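Flumley Boards > Kitchen > Preserving and Storage
Thread: Vinegar losing strength in the cupboard?

plunusis_k
Mon 10 October
I titrate my pickling vinegar before each batch. A bottle opened in January read 5.0% then and reads 4.6% now. Cap was on the whole time, cupboard next to the oven. Is this evaporation or is my titration off?

Rollico
Check the titrant first. Sodium hydroxide solution picks up carbon dioxide from the air and gets weaker. That makes the vinegar read high, though, so it would hide a loss, not cause one. When did you last standardize?

plunusis_k
Same day as the test. Three runs, all within 0.05.

mockus14
Then it's the cap. Acetic acid doesn't leave a sealed bottle. Liner is probably shot from heat cycling next to the oven.

Rollico
Not convinced. Water evaporates too, and out of a 5% solution it goes a little faster than the acid. A leaky cap alone should leave the strength flat or slightly up. Unfiltered vinegar is different. Live bacteria with air in the headspace can eat the acetic acid once the alcohol is gone. Any haze or film?

plunusis_k
Unfiltered, yes. Thin film at the neck.

Rollico
There you go. Overoxidation. Move it to smaller bottles, fill to the neck, keep it cool.

mockus14
Or just buy less at a time. Decanting brings in more air than a slow cap leak does.

Rollico
Once, for a few seconds. A half-empty bottle has that air sitting on it for months.

tray2138
I keep bottles in a wire rack and haven't had trouble, but I don't measure anything. 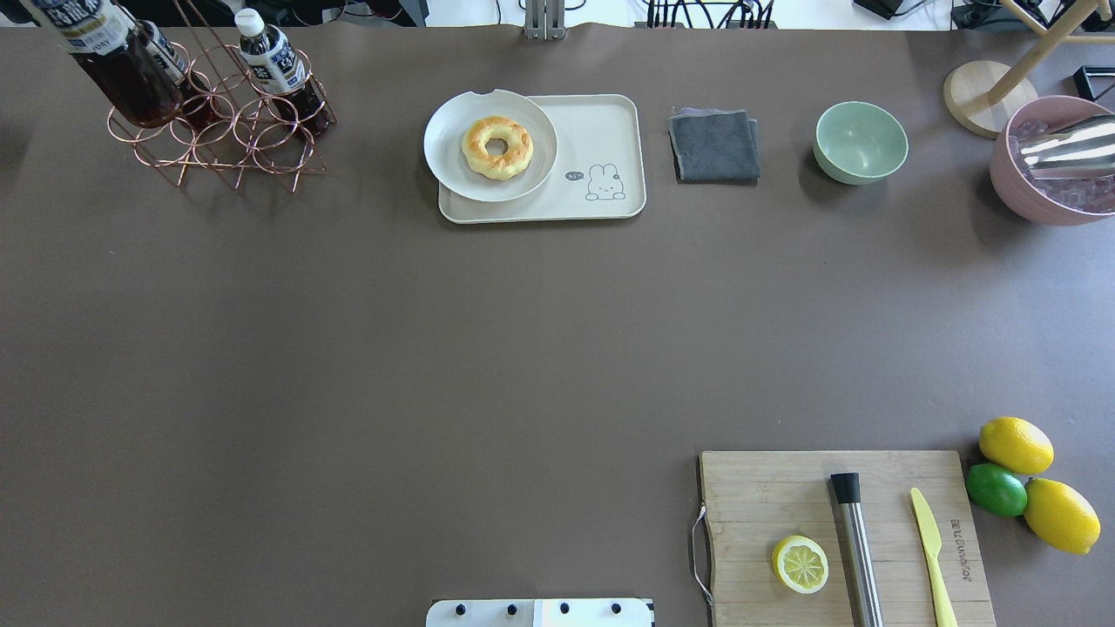 Wire rack, three bottles, citrus at lower right

mockus14
I'd stand vinegar up. On its side the liquid sits against the liner and you get more surface exposed to the headspace.

tray2138
Fair point on the surface area. Liner I'm less sure about, most are polyethylene and don't care.

plunusis_k
Pasteurized a pint at 150 F and filled it to the neck. The rest stays as is for comparison. Will retest both in January.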